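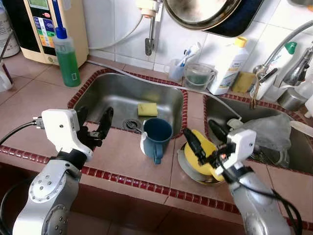 Making a Class Anthology: Poems Picked by Readers
Project report by Araba Gbeho and Harish Shetty
Literature and Publishing elective, Balport

1. What we set out to do

Our project was to put together a short printed anthology of poems about housework and ordinary days at home. The elective asks each pair to take a book from first idea to bound copy within one term. We wanted a subject that most people have some experience of, and we wanted the poems chosen by readers who don't usually get asked.

The finished book is called Ollow, after the street where Araba's grandmother lived. It has 18 poems. Each one comes with a short note by the person who picked it.

2. How the poems were chosen

We wrote a one-page invitation and gave it to people we knew in Balport: neighbors, two bus drivers, a dentist, several teachers and Harish's aunts. The invitation asked for one poem and a note of no more than 200 words saying why it mattered to them. It did not say the poem had to be good or well known.

Replies were slow until we started asking in person. Many people said they did not read poetry and then named a poem from school. A few sent song lyrics, which we had to turn down over permissions. Two people picked the same poem, so we printed it once with both notes. Their reasons had almost nothing in common. One had read it at a funeral and the other thought it was funny.

We limited ourselves to work that was out of copyright or by local writers who gave us written permission. This ruled out some of the best suggestions. We should have put the rule in the invitation, and we had to write six awkward emails as a result. 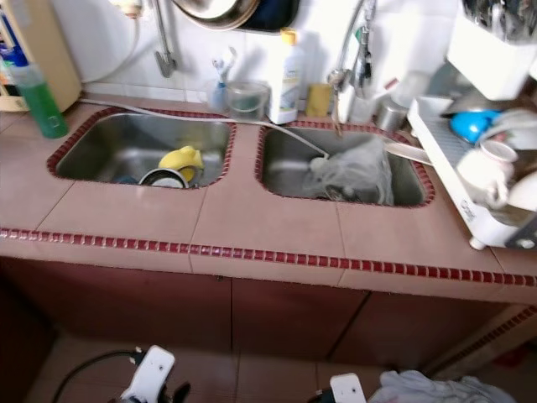

3. Editing the notes

We had agreed at the start to change as little as possible. In practice we corrected spelling, cut repeated sentences and checked every quotation against a printed source. All changes went back to the contributor before we set the page.

The hardest note to edit was the longest. It came in at 400 words, and most of it was about washing dishes with a sister who had since moved abroad. The poem itself was mentioned once, near the end. Harish wanted to cut it by half. Araba thought the part about the sister was the reason for the choice and should stay. We kept it nearly whole and reduced the type size for that page, and we now both think the small type was a mistake.

The notes came to 2,646 words in total.

4. Order and layout

Our first plan was to arrange the poems by date. This put all the older rhymed poems together at the front, and our test readers stopped before they reached the middle. We then tried sorting by room of the house, but too many belonged in the kitchen. The final order follows a day, starting with a poem about lighting a stove and ending with one about locking a door.

The text is set in Horonis, a typeface with clear italics – we needed those for the notes. Each poem starts on a right-hand page with its note facing it on the left. Where a poem ran over, we let it continue and moved the next note along.
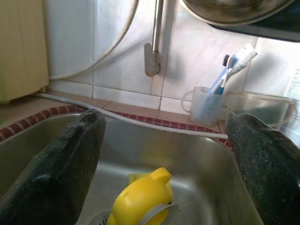 We left the titles in the same size as the text, with one blank line underneath. Page numbers are at the outside bottom corner.

5. Printing

The copies were printed on the school machine and sewn by hand using a three-hole pamphlet stitch. Ms. Urbonaitė showed us how to do this and lent us her awl. The first few had crooked spines, and we kept those for ourselves. Every contributor got a copy in July.

6. What we would change

We would ask for permissions earlier and set a firm date for replies. We would also include an index of first lines, as three readers asked for one. The introduction was written last, in one evening, and it repeats things the notes already say. A second printing would have a shorter one.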